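Clondlow Table Clearing: hand-held gripper pad comparison

README, release 2
Last edited 16 March 2022

Contents

Summary
What is in the release
Hardware
Recording procedure
Labels
Results
Known problems
Loading the files
Terms of use

Summary

Clondlow Table Clearing is a set of demonstrations of one household job: picking small trash and cleaning items off a dining table and putting them where they belong. Everything was recorded with a pair of hand-held grippers, one in each hand. The purpose was to compare two finger pads, called Brever and Widmer below, on objects that deform when squeezed. The set is small and narrow, and it should be read as a hardware comparison first and as training data second.

Release 1 held only the Brever recordings, made in December. Release 2 adds the Widmer recordings and replaces the old label files. Do not mix label files between releases. The episode numbering changed.

What is in the release

The release has 369 episodes. Of these, 123 were recorded with the Widmer pad and 246 with the Brever pad. An episode starts when both grippers are over the table with jaws open and ends when the operator returns them to that position. Each episode folder contains:

left.mp4 and right.mp4, color video from the two gripper cameras, 30 frames per second
left_pose.csv and right_pose.csv, gripper position and orientation in the session coordinate frame
left_width.csv and right_width.csv, jaw opening in millimeters
events.json, the hand-made labels
meta.json, pad type, room, operator code and object list

There is no audio. It was removed before export and cannot be requested.

Hardware

Both grippers have two angled fingers on a linkage, and the jaw is closed by hand. The pads sit on brackets at the finger ends, on the inner faces, and can be changed without taking the linkage apart. The jaw opening is read from the linkage, so a worn pivot shows up as play in the width signal. Check pivot screws before each session if you are repeating this work.

The Brever pad is the softer of the two and wraps further around a rounded edge. The Widmer pad is stiffer and has a deeper surface texture. Both are cut to the same outline. A pad pair was replaced whenever an operator could see wear along the leading edge.

Recording procedure

All sessions took place in furnished kitchens, with the normal contents left on the counters. The table carried whatever cloth the household used. Patterned cloths were kept on purpose, as an early pose tracker lost its reference on plain white surfaces and we wanted to know how much print was enough. Small scattered motifs turned out to be adequate in good light.

The standard object pair is a crushed drink can and a flat sponge or cloth. The can goes in the waste bin, and the sponge or cloth goes to the sink side of the table. Starting positions were varied by the operator within reach of either hand. In one variant the two items touch each other at the start, which makes the first grasp harder.
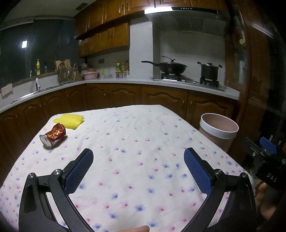

Prirnberg Gripper Notes

Starting layouts with the can on its side and the yellow item against it are tagged "contact" in meta.json. For these, the operator was free to choose which item to lift first and which hand to use. The bin stands on the table in this layout, on the right, so a left-hand grasp usually means either a long reach or a handover. Handovers are labeled separately and were not counted as failed grasps.

Operators were told to move at a comfortable speed and to retry after a slip without resetting the table. Slips are therefore part of the data. Episodes were dropped only if a video file was damaged or the pose track was missing for one of the grippers.

Labels

events.json lists events in time order. The event types are approach, contact, lift, slip, handover, release and idle. Times are in seconds from the first video frame. The hand field is "left" or "right" and always refers to the operator's own hand.

A slip is marked when the item moves against the pads after lift and the jaw has not been opened on purpose. Slow creep was hard to judge on the sponge, and labelers did not always agree. If your work depends on slip timing, use the can events only, or relabel the sponge events yourself.

Results

On the can, the Widmer pad slipped less often when the grasp crossed a dent. The stiff texture caught on the folded metal, while the softer pad tended to roll over it. On undented sections we saw no difference worth reporting.

On the sponge and cloth items the order was reversed. The Brever pad picked up a flat item from the tablecloth with fewer retries, mostly by pinching one raised corner. The Widmer pad often dragged the cloth underneath along with the item — this happened more on thin cloths than on thick ones.

Neither pad was clearly better for handovers. Operator habit had a larger effect than pad type, and the operator codes are included so that this can be checked.

The two pads were not tested in equal numbers and not in the same month. Treat the comparison as a guide for picking a pad to test further.

Known problems

The far gripper is often visible at the side of the near gripper's video. Object detectors trained on this set may learn it as part of the background. Masks are not provided.

Dark windows and glass doors give reflections in evening sessions. The pose tracker sometimes locked onto them for a few frames. Affected stretches have the flag pose_suspect set to 1.

Jaw width has a small offset that differs between the left and right units. The correction is stored in meta.json and is not applied to the CSV files.

The operator's fingers can enter the bottom of the view. They were not blurred.

Loading the files

Python 3.8 or later is needed. From the release folder:

pip install -r requirements.txt
python tools/check_release.py
python tools/view_episode.py --episode 0123 --hand left

The check script compares file hashes and prints the name of any episode that fails. The viewer plots jaw width under the video and draws label events as vertical lines. Pass --apply-offset to correct the width signal.

Train and test lists are in splits/. They are divided by room, so no kitchen appears in both.

Terms of use

Research and teaching use is allowed with credit to Prirnberg Gripper Notes and the release number. Do not try to identify the households. Report damaged files through the issue tracker, with the episode number and the output of the check script.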